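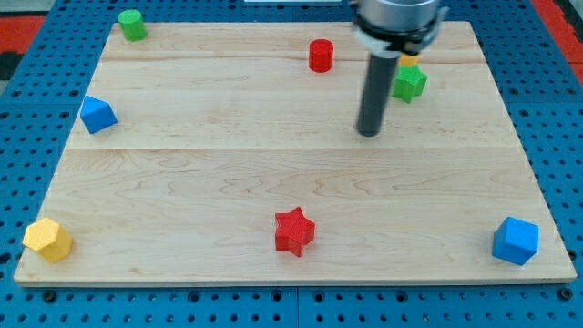 Maple board, small coloured blocks

How I put a racing stripe on a model car without the paint bleeding

I've been painting slot cars and little die-cast racers for years, and the question I get asked most at our Altbridge club evenings is how to get a clean two-colour livery with a stripe down the middle. My first one looked like it had been iced by a toddler, so please don't be put off if yours goes wrong! This is the way I do it now, on a 1:32 body shell.

What you'll need

A bare body shell, grey primer, your two colours, low-tack masking tape (6 mm wide for the stripe, plus something wider for the sides), 240 grit wet-and-dry paper, a sharp knife, a cotton rag and a can of clear gloss. I use acrylics because I paint in the spare room and the smell of enamel gets into the curtains.

Getting the shell ready

Pop out the windows and any lights first. Wash the shell in warm water with a drop of washing-up liquid, rinse it and leave it to dry properly, overnight if you can bear it. Then go over it very lightly with the 240 paper, used wet, only where there are mould lines. Keep away from the door lines and badges, they vanish in no time. If you want a finer finish on the bonnet, do that after the primer.

Primer and the stripe colour

Two thin coats of primer, 20 minutes between them. Now the bit people get backwards: the stripe goes on first. Spray the stripe colour down the middle of the car, a good bit wider than you need, and let it harden for a full day. Orange and yellow look dull over grey, so give them a coat of white underneath.

Masking

Find the centre of the nose and the centre of the tail, and make a tiny pencil tick at each end. Lay the 6 mm tape from one to the other in a single go, pulling it just tight enough to stay straight. Over the windscreen gap I let it bridge across and trim it afterwards. Wiebke Pfeiffer, who paints far neater cars than I do, checks hers in a mirror, and I've pinched that from her. A crooked stripe really jumps out at you when it's flipped.

Press the edges down with a fingernail, then mist on one more thin coat of the STRIPE colour along the tape. Any paint that creeps under will be the same colour as what's there already, so you'll never see it. Wonderful trick.

The main colour

Three light coats, starting each pass off the car and finishing off it. Peel the tape back on itself, low and slow, while the last coat is still slightly soft. I did race number 137 in pale green with a cream stripe last April and left the tape on till morning, and it took a chip out of the bonnet as big as a lentil. Touched in with a cocktail stick, but I still know it's there.

Numbers and gloss

Water-slide decals go on next, over a coat of gloss so they sit flat. Cut close to the print, float them into place and dab with the rag. Leave them until the next day, then two more coats of gloss and the windows can go back in.

I'm doing an old endurance coupé next, with a double stripe, so if you've got a good way of spacing two tapes evenly, do let me know in the comments.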